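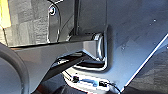 *R. Bozsik*

## When the gripper stops short

Our arm at the Clello workshop sorts jar lids and folds dish towels, and in September it began dropping things. The fingers closed most of the way, stopped, and the controller reported a full grip. Two jars broke before I pulled the plug. The fault was a connector that had worked halfway out of its socket. If yours does the same, go through it in this order.

**Before you touch it**

- Switch off at the wall and wait 15 minutes. The Sustier power supply we use holds a charge for a while, and the fingers can still snap shut.
- Prop the arm on a block of wood. Ours sagged when the power went and pinched my thumb.
- Sweep up broken glass first, including under the base.

**Cables and connectors**

The small connectors sit low down, close to the moving bar and the plate, so a thin wire has little room to spare. Push each plug in by its body and never by the wire. Look along the wire for flat spots or shiny wear. A bad one gets replaced - tape rubs through in a week or two.

**Bar and bolts**

Move the bar slowly by hand. It should travel the same distance each time. Check the bolt on the bracket with a hand wrench and stop when it's snug. I overtightened one last winter and it cost me 34 dollars for a new bracket from Cilley.

Wipe the end of the bar and the spot where it meets the plate with a dry cloth. Flour and towel lint both collect there. Don't use cooking oil on it.

**Testing**

Start with a rolled sock, at the slowest speed, hands well back. I run roughly 70 open-and-close cycles before going back to glass. If it drops the sock even once, switch off and go back to the connectors.

Ours gets checked every six weeks now, with the date written on masking tape on the base.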